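Hospitality Operations - Unit 4 handout
Tableware: buying, storing and replacing

Read this before the workshop and bring your costing sheet. We will use the Lavari case, a lunch restaurant with 75 seats.

Par stock

Par stock is the amount of each item a dining room needs to get through service without running short. Start with the number of seats, then allow for pieces in use, pieces in the wash and pieces on the shelf. A common starting point is three pieces per seat for dinner plates. Cups often need more, as guests reorder drinks and the old cup stays on the table.

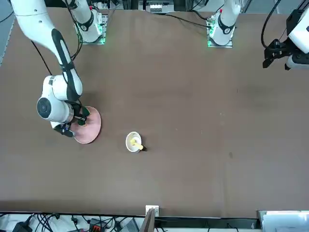
Par is set for the busiest normal service. Holidays and private parties are handled with rentals or with a reserve kept in the stockroom. Lavari lists 458 pieces in total, reserve included. Check that against its seat count before you come to class.

Breakage

Record breakage by item and by station. Most losses happen at the dish drop and during stacking - fewer happen at the table. In the case, the restaurant lost 17 plates in July, nearly all of them at one station.

Replacement cost goes under operating supplies. Opening stock is treated separately, and your costing sheet has a line for each.
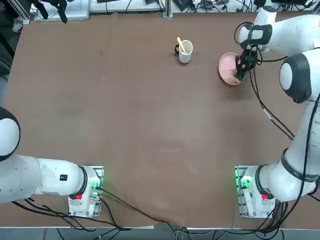 Fig. 2. Cup with utensil, and a round pink plate.

Choosing a supplier

Compare these before you order:
Price per piece, delivered
Minimum order
How long the pattern will stay in production
Terms for pieces that arrive chipped

In the case, Rideck has the lower price but a minimum order of 2000 pieces. Broltent sells by the dozen and charges more. Work out the cost of each over three years, with storage.

Color and pattern

Colored plates make a room easy to recognize, but a dropped color is hard to match later. White is easier to replace in small lots.
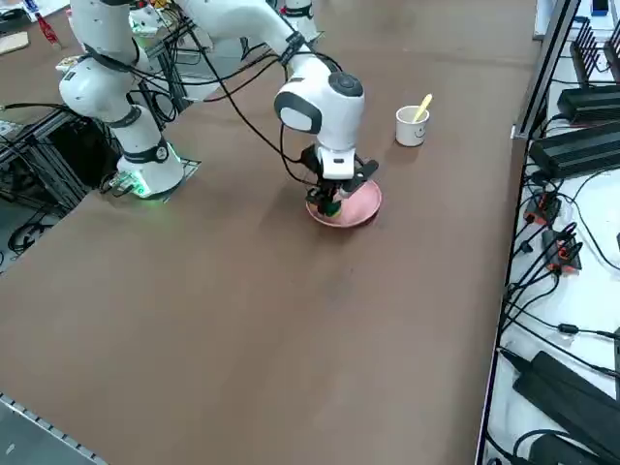 Cecilia Aidoo: I would add that you should order the reserve at the same time as the opening stock. We bought ours a year later and the glaze was a different shade.

For the workshop, prepare a par sheet for plates, cups and bowls, and one paragraph on which supplier you would choose.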